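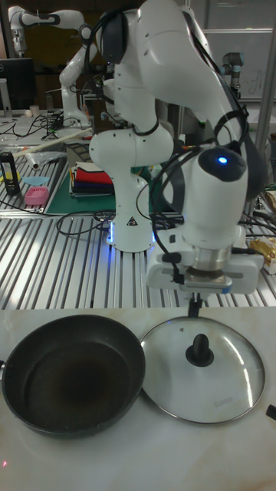
**Ticket:** lid task, episodes rejected by the checker
**Opened by:** Costel Begović
**Assigned to:** Kacper Zieliński
**Status:** open, waiting for second batch
**Date:** October 5, 2022

**Problem**

I am recording demonstrations for the pot lid task (grasp the knob, lift, place on the pan). From 200 episodes, the Sivus checker rejected 24. The message is always the same:

`gripper_state: no close event before lift`

I looked at the rejected episodes one by one. In all of them the fingers do close on the knob and the lid goes up. So the demonstration is good, but the label is wrong.

**Setup**

- White arm, two-finger gripper, fixed side camera
- Black frying pan on the left, glass lid next to it, dome up
- Start pose: fingers open, pointing down over the knob
- Recorder: Kilumau, default settings

**What I tried**

1. Restarted the recorder and the arm controller. No change.
2. Cleaned the fingers and repeated the gripper calibration. No change.
3. Moved the lid a little to the right between episodes. The rejected ones do not depend on the position.
4. Asked Wojciech to teleoperate in place of me. He had fewer rejections, but not zero. He closes the gripper more slowly than I do.

**Comment, Kacper Zieliński**

Thank you for the clear list. Point 4 is interesting. Can you send the raw gripper width for one rejected episode? I suspect the threshold. The checker expects the fingers to close below 15 mm, and the knob may be wider than this. With the small cups from May we never came near this value.

**Comment, Costel Begović**

Raw file is in the shared folder. You are right in part: the width stops just above the threshold when I grasp the knob by the widest place. If I go lower on the knob, it passes. I did not know that the checker uses a fixed number.

**Comment, Kacper Zieliński**

I changed the rule on the test branch. It now looks for the moment when the width stops changing while the motor current is rising. Please run the old episodes again before you delete anything.

**Comment, Costel Begović**

Done. 21 of the rejected episodes are accepted now. The other three have a gap in the current signal, so I marked them as "do not use". For the next batch I will keep both kinds of grasp, high and low on the knob. Igor wants this variety for the training anyway.

Please do not close the ticket until the second batch is checked.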